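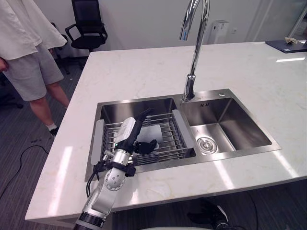
The Ornberg Institute of Jadport requires every final-year project in the domestic robotics class to be examined by a member of staff who has taken no part in it. In February the examination of Project 7 was given to Ayane Ueda, who taught measurement and who had not, until then, been asked to examine anything that handled crockery.

She read the submission on the train. It ran to 53 pages, of which the last nine were tables. The candidate, Zubaida Minhas, proposed that a pair of arms should move household dishes between a sink, a drying rack and a dishwasher, having been taught to do so by demonstration. The candidate had given the demonstrations herself. The title was "Putting Away", and a note from the class tutor, pinned to the front, stated that the title had been queried and that the candidate wished to keep it.

The examination began at two o'clock on Wednesday. Miss Minhas confirmed her name and candidate number, confirmed that the work was her own, and confirmed that she understood the conditions. She might start the machine and she might stop it. She might not otherwise intervene, and she was to answer questions only when they were put to her.

"You may begin when you are ready," said Miss Ueda.

Miss Minhas said that she was ready, and then did nothing for a short time, after which she began.

The first part of the examination concerned mugs. The regulations of the class set out what was expected of a mug: it was to be gripped securely, carried upright, and placed on the rack of the dishwasher without contact with the counter. Miss Ueda had the regulations open on her knee. She had placed her chair where she could see the sink, and found that she could see the candidate as well, who was moving her lips slightly.
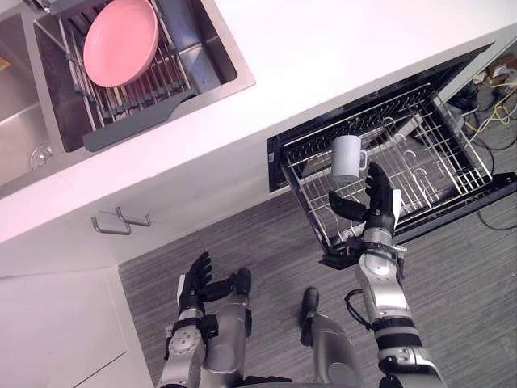
Miss Ueda wrote that the approach to the rack was steady and that the idle hand had been kept clear. She considered whether "idle" was a fair word to use of a hand, struck it out, and wrote "left".

"Does it know that the rack is there," she asked, "or does it only go to where the rack usually is?"

"It looks for the rack," said Miss Minhas. "In the autumn it went to where the rack usually was. There is an account of the autumn in the second appendix."

"I have read the second appendix."

"Then you will know about the bowls," said Miss Minhas, and looked at the floor.

Miss Ueda did know about the bowls. The appendix recorded the loss of seven, with the date and the manner of each, in language so correct that she had read parts of it twice. She made no remark. The conditions stated that earlier failures, where properly declared, were not to be held against a candidate, and she had always thought it the best sentence in the regulations. 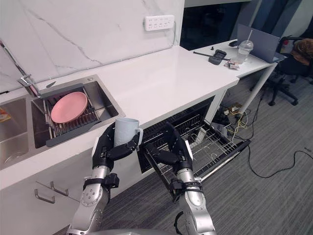 *A mug in the left hand during the first part of the examination. The dishwasher stands open below the counter.*

The second part concerned the plate. It was a more difficult matter, as a plate has no handle and offers very little to hold on to. The hand was to take it at the rim, lift it from the drying rack and move it away from the sink, and the regulations allowed a fixed time in which this was to be done.

At the first attempt the hand took the rim and raised the plate a little way above the rods. There it stopped. The fingers did not open. Miss Ueda looked at the clock on the wall and then at the candidate, who was entitled to stop the machine and did not. After an interval the arm moved again and the plate was carried away without further incident.

"There was a pause," said Miss Ueda.

"Yes."

"Was it a fault?"

Miss Minhas appeared to give this proper thought. "I do not believe so," she said. "May I see it a second time before I answer?"

The conditions permitted a second attempt. The plate was returned to its place, and both of them moved closer to the sink than the first part had required.
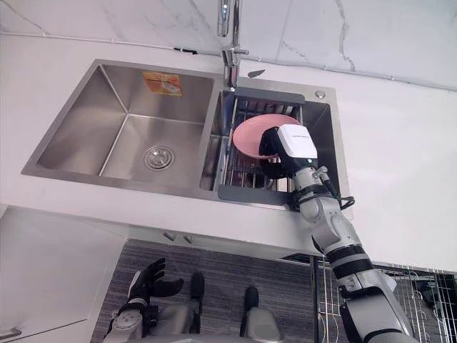 *The plate at the second attempt, with the hand at its lower right edge.*

The hand raised the plate and stopped again, at the same height as before. Miss Ueda timed it on this occasion. It came to some seven seconds, a long time to watch a plate being held over a sink. Then the arm continued, exactly as it had done earlier.

"It is not in your method," she said. "I would have noticed it. Where does it come from?"

"I think that it comes from me," said Miss Minhas. "It learned from what I did. I must have held them there each time."

"For what purpose?"

The candidate put out her own hand, as if there were something in it, and tilted it over the basin. She kept it there. She was, Miss Ueda saw, not thinking about the examination at all.

"To let it drip," she said at last. "My mother does it. She says that if you carry a plate straight across, you will be wiping the floor by evening. I was not aware that I did it too." She lowered her hand. "I should like that entered as my answer, please, if it is allowed. I did not design it. I would not wish to be given marks for it."

Miss Ueda returned to her chair. There was a box on the form for faults and a box for features, and the guidance stated that any behaviour not described in the submission should be entered in the first. The guidance had been drawn up by the Pusov Office, on the floor above, and she had herself been consulted on the wording. She had approved it.

She wrote, in the space between the two boxes: *The machine waits for the plate to drip. The candidate was not aware of having taught it this. The time limit was exceeded as a result on both attempts.* She deducted the marks for time, as she was obliged to do, and signed the form.

"That concludes the examination," she said. "You will be informed of the result by letter. Your name may go forward for the Urbonaitė Prize, although I am not able to tell you whether it will."

"Thank you," said Miss Minhas. "Should I take the pause out?"

"I am not permitted to advise you."

"No. Of course."

Miss Ueda put the regulations into her bag. At home that evening she washed a single plate and lifted it from the water. She held it over the sink and counted, under her breath, as far as four, and then she dried it and put it in the cupboard with the others.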